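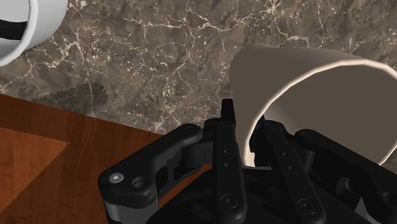
## Calstead Grasp Planner 3

Calstead is a grasp and motion planning package for single-arm manipulators, sold by Zonilberg and stocked by us since July. It takes a mesh or a point cloud of an object, proposes places to hold it, scores them, and hands the best one to a trajectory planner that checks for collisions with the arm, the counter and whatever else is in the world model.

We've put it through our own kitchen world in simulation and we'll tell you what we think, including the parts the Zonilberg brochure skips.

### What it does well

Rim grasps. Plenty of planners treat a cup as a cylinder and try to squeeze it around the outside, and if the body is wider than the jaws they give up. Calstead looks for thin walls and will happily put one finger inside the mouth and one outside. It doesn't need the cup to be standing, either. A vessel lying on its side gets the same treatment, although the scores drop and the choice of approach directions gets short.

The trajectory planner is decent. It keeps the elbow high over the counter, and it lets you set a minimum clearance per object, so you can be fussy about a pot and relaxed about the wall.

### What we'd question

The brochure says the planner is "perception agnostic". We read that as "bring your own perception". There's an importer for point clouds and a basic segmenter, and the segmenter struggles when a pale object sits partly in shadow. In simulation you can feed it ground-truth poses and everything looks marvellous. Please don't judge it on that alone. Ask any vendor, us included, which poses were used in a demo before you're impressed by it.

Our second gripe is the confidence score. It runs from 0 to 1 and looks like a probability, but it's a ranking number and the manual admits as much on page 50. A grasp scored 0.9 isn't promised to hold nine times out of ten. Our engineer, Gilberto Urrego, turned the display off and sorts by rank instead, and we'd suggest doing the same.

Contact is the third. The planner assumes both pads meet the wall flat. On a tapered cup they often don't, and a small tilt at the fingertips matters more than the score lets on. You can set a taper allowance in the object file. It should be set by default and it isn't. 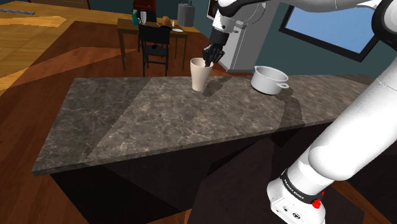 Reach is worth checking before you buy. Put the base on one side of a deep counter and anything near the far edge needs a long, stretched pose with few alternatives. Calstead will find one if it exists, but it won't warn you that it was the only one. The reachability map in the Kubo add-on shows this in colour, and frankly it belongs in the base package.

### What's in the licence

| Item | Base | With Kubo add-on |
|---|---|---|
| Grasp generator | Yes | Yes |
| Trajectory planner | Yes | Yes |
| Point cloud importer | Yes | Yes |
| Reachability map | No | Yes |
| Batch replay of failed plans | No | Yes |
| Object library | 50 meshes | 300 meshes |
| Seats | 3 | 9 |

The larger library sounds generous. A good share of it is bowls and mugs at different scales, so look through the list before paying for the number.

### Before you order

- Runs on Linux only. A Windows viewer opens saved plans but can't edit them.
- Needs a robot description with joint limits and collision shapes. Gripper finger geometry has to be accurate or rim grasps will be nonsense.
- Planning works without a graphics card. The segmenter doesn't.
- Updates are included for the first year. After that you keep the version you have.

If you already run Diltton for scene simulation, the connector is free and imports object poses directly. It ignores lighting and materials, so keep those on the Diltton side. The connector also resets custom clearances each time a world is reloaded – save them to a separate file.

We'll lend a base licence for evaluation to anyone with a working robot description. Bring your own awkward objects and your own camera data. Quotes and evaluation requests go through the sales desk, and Gilberto answers the technical ones in the afternoon.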